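Sovetti 12 Clip-On Table Lamp

The Sovetti 12 is a clamp-mounted LED lamp for desks and worktables. It replaces the older Kerslake model, which used a spring clip and tended to creep down the edge of the table. The new clamp is a screw type with rubber pads on both jaws and fits tops up to 100 mm thick. The test sample was used for six weeks at full output, mostly in the evening.

Light output is even across the middle of the table and falls off towards the corners. Colour is fixed at neutral white. There are 12 brightness steps, and the lowest is still too bright for use beside a screen. No flicker was noticed at any setting. The head stays where it is put, although the lower hinge needed tightening once.

A pale top bounces a good deal of light back, so a wide beige table over dark brown carpet needs a lower setting than a dark one.
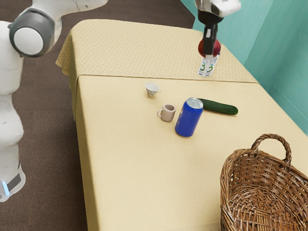

Power and cable

The supply is a separate plug-in block with a 2 m lead. This is short for a table in the middle of a room. Droltley sells an extension with the same connector, and it worked without fault. The switch is on the lead and has no memory, so the lamp always starts at step 6.

Verdict

Better clamp, same light. Owners of the Kerslake with a sound clip have little reason to change. The missing memory is a nuisance and the cable should be longer.

Reviewed by Keith Goodwin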